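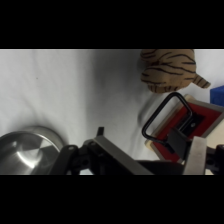

Keeping the Gripper Honest

The cell at Katton's Pestport shop starts each shift with the gripper. The two metal finger plates are wiped down, then closed on a gauge block to see that they meet square. If one leans, the joint behind it gets a new bushing from Burnard, part 329.

The wrist camera comes next. Its bracket has four screws, and the top pair works loose first – a dab of thread locker holds them for 11 days or so of steady picking. After that the arm runs 14 test grasps on household items over a white cloth, handled things included.

A Zervas controller logs the finger force on each one. Last April the log reached 516 grasps before a plate had to be swapped. The old plate is still on the shelf over the bench.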